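Ticket: Label printer skips every second label after stock change
Product: Toster desktop thermal printer, Fekex print driver
Site: Ukis, packing room
Opened by: Declan Gosling
Opened: July 3, 2022
Priority: Normal
Status: Resolved

Problem as reported

Printer feeds one printed label, then one blank, then one printed. Started after the roll was changed to the longer shipping labels. Same result from both packing computers. Test page printed from the driver also skips. No error light. The front panel shows Ready the whole time.

Steps already tried by the user

Power off and on. Roll removed and reseated. Print head wiped with an alcohol pad. Driver removed and installed again on one computer. No change.

Support, first reply

Please send the label size set in the driver, the size printed on the roll core, and the sensor type selected under Media. Also print the configuration label by holding the Feed button while switching the printer on.

Declan Gosling

Driver is set to 100 x 58 mm. Roll core says the same. Sensor type is Gap. The configuration label came out with the second half of the text missing, so I can't read the sensor value. Darkness is 26, which is where it has been since April.

Support

The driver size matches the stock, so the skip is coming from the printer. A short configuration label usually means the stored label length is left over from the old roll. The printer reaches the stored length, does not find a gap, and feeds forward to the next one. Reinstalling the driver does not clear this value.

Before calibrating, clear a flat area next to the printer and cover it. Adhesive from the peeled labels marks a bare tabletop, and the alcohol pads will not take it off completely.

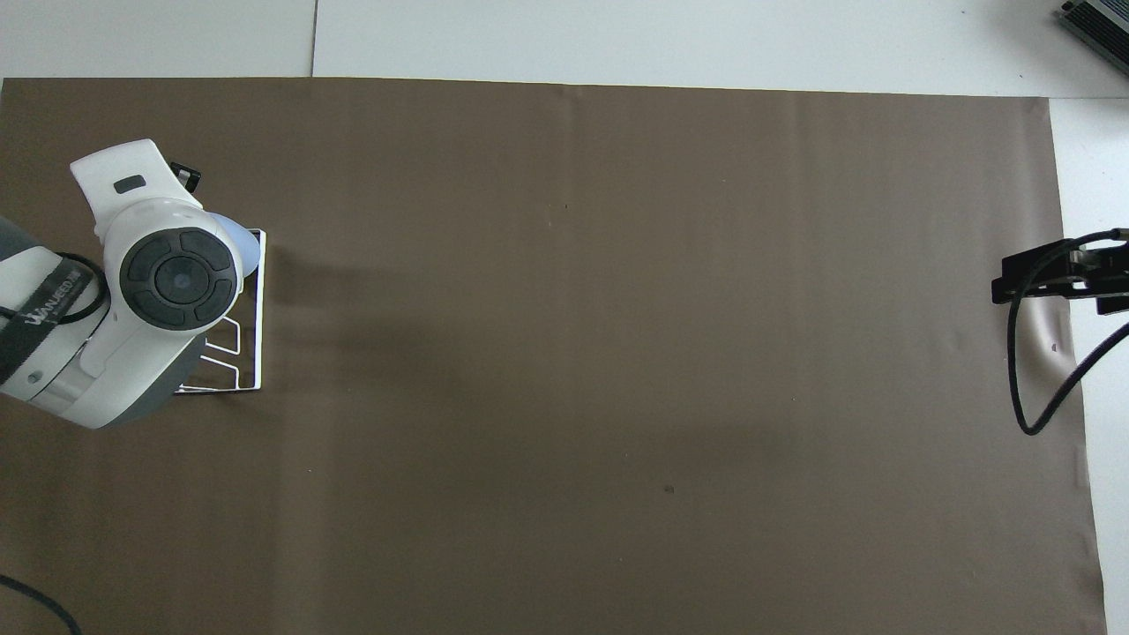

Work surface covered with flat brown paper, white tabletop exposed at the top and right.

Calibration procedure:

1. Open the lid and pull out enough stock to see 2 full labels past the tear bar.
2. Check that the backing runs under both guides. Set the guides against the edge without bending it.
3. Slide the movable sensor to the center mark.
4. Close the lid until both latches click.
5. Hold Pause and Cancel together until the light flashes, then release.
6. Wait for the feed to stop. Do not pull on the stock.
7. Print the configuration label again.

Declan Gosling

Sensor was all the way to the left. Moved it to center and ran the steps. First calibration stopped with a media error. Lid was only latched on one side. Second run finished. Configuration label is complete and shows the right length.

Still skips when printing from Pearce. Test page is fine.

Support

Pearce keeps its own page size in the shipping template and sends it in place of the driver default. Open Templates, Shipping, Page Setup and select Use Printer Default. Save, close the program, and open it again. The change is not picked up while a batch is open.

Declan Gosling

Changed on both computers. Printed a full batch, no blanks. Left edge of the barcode is slightly close to the label edge but it scans.

Support

Horizontal offset can be adjusted in the driver under Advanced if the barcode stops scanning. Closing the ticket. Cause: stored label length and fixed page size in template. Reply to this ticket to reopen.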